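Two arms are harder than one: a club that meets on Monday nights

By the time I find the right staircase at the Mustonen building, the Grullov robotics club has been going for half an hour and somebody is already laughing at something a motor has done. Zlata Kostiuk waves me in with a screwdriver. She started the club, she teaches the beginners, and she has agreed to let me ask a lot of simple questions on the condition that I don't lean on anything.

"We're a club first and a class second," she says. "People come straight from work or from college, they've had a sandwich on the bus if they're lucky, and I'm not going to stand there and lecture them. They want to get their hands on something. So do I!"

The project this year is called Flutura, and it sounds simple. Two robot arms have to pick up soft, thin, bendy things and hold them between them without dropping, tearing or crumpling them. Rigid blocks are banned, which caused a small rebellion in the first week.

"Everyone loves blocks," says Hryhorii Prokopenko, who writes most of the control software and came to the club as a complete beginner. "A block stays where you left it. You close the gripper, the block is in the gripper, lovely. Then you try it with a bit of film and it folds over, or it slides out, or it sticks to one finger and comes along when you wanted it to stay. I went home quite cross the first few times."

He isn't cross now. He is practically bouncing on his stool, and he wants to tell me about tension. When one arm holds something, he explains, its mistakes are its own business. When two arms hold the same thing, every small error in one of them turns into a pull on the other. If the left hand is a few millimetres out, the right hand gets tugged, and if neither of them gives way then the material has to.
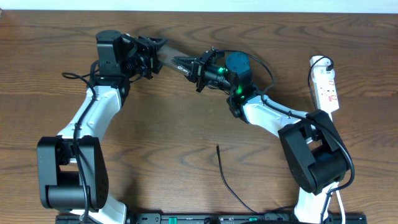
Clear material is the part of Flutura that Kostiuk talks about most, and she can go on about it for as long as you let her. "With a red ribbon you know exactly where you are," she says. "With something transparent you're looking through it at the table half the time." I see what she means once she has pointed it out. The strip stretched between the two grippers is a greyish, see-through thing, and the wavy dark grain of the wood under it is a great deal easier to look at. The bright glints near its right-hand end catch my eye well before the rest of it does. "Those little highlights are a gift and a curse," she says. "They tell you there's something there, but they move when the strip moves and they move when it doesn't, if you shift your head."

So how do you teach a machine to deal with that? Mostly by doing it yourself, over and over. Members steer the arms by hand through the whole task, and the recordings are used to train the controller. The club has 2726 of them so far, and Prokopenko keeps the running total on a sheet by the door.

"Only 1120 of those are clear material," he says. "The rest is cloth and ribbon and paper, from before June, when we were being sensible. I'd swap a lot of the ribbon ones for another 400 with film. Don't tell the people who recorded the ribbon."

I ask whether it gets boring, and there's a groan from the far side of the room that I take to be a yes. Kostiuk is having none of it. "The first twenty minutes are boring," she says. "Then you start noticing what your own hands do. You find out you always pull a bit before you lift. You find out you never let go with both hands at once. I've been picking things up all my life and I'd never thought about it – and now I can't open a bag of crisps without watching my thumbs."

The members work in teams of six, with a rota for who steers, who resets the table and who writes the notes. Kostiuk is strict about the notes. A recording with no note goes in the bin, however good it was, and she has binned a few of her own. Cables are the other thing she is strict about. New members spend their first evening learning how much slack a wrist needs when it turns, which Prokopenko describes as the dullest and most useful lesson he has had anywhere.

"I pulled a plug out with an elbow," he says. "The robot's elbow, I mean. It was my fault, I'd left the loop too short. You do it once."

There is a competition in it too. The club has entered the Drusero Challenge, where teams are given a material they haven't seen before and a fixed time to get their arms to handle it. Neither of my hosts will predict a result. Prokopenko thinks their grip is good and their letting go is poor, and he has spent most of the summer on letting go.

"Nobody claps for it," he says. "You pick something up and the whole room cheers. Then you have to put it down flat, and both sets of fingers have to open, and the stuff wants to come with you. That's where we lose points. I've got a version that opens the left one first and waits, and I'm quite hopeful about it."

Kostiuk is more interested in who turns up next. She would like more people who sew, she says, or hang wallpaper, or wrap parcels for a living, because they already know things about floppy materials that the engineers are slowly working out. One of this year's best operators is a dressmaker who had never touched a robot before and was steering both arms smoothly by her second session.

"She told me I was holding everything too tightly," Kostiuk says, delighted. "She was right. We changed the grip setting that same night."

New members can join at any point in the year, and the first evening is free. Bring a jumper, says Prokopenko. The heating goes off at eight.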